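In defense of the lint roller
by Marina Tsakiris

I own a fancy fabric brush. It cost me 30 dollars, it's made by Durkora, and it lives in a drawer under the dish towels. What I reach for every single morning is the sticky roller, the cheap kind with the paper sheets, and I'm tired of being told I should feel bad about it!

Yes, you throw the sheets away. I get it. But a brush mostly moves fuzz from one sleeve to the other (mine does, anyway), and then you have to clean the brush, and I have never met a person who enjoys that part.

My one firm opinion is that you have to lay the thing flat. People roll their clothes while they're wearing them, twisting around in the hallway like a dog after its tail, and then wonder why the back still looks like a cat bed. Put it on a table, spread out the sleeves, start up near the neckline and work down. And do your dark stuff first, while the sheet is fresh. Navy shows everything, and small dots don't hide as much as you'd hope.

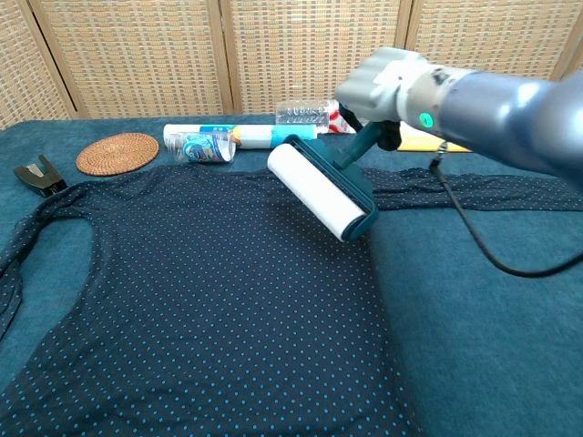
Navy polka dots, laid out flat for the roller.

Peel off a new sheet sooner than you think you need to, too. My sister gets 13 shirts out of one sheet and I can tell.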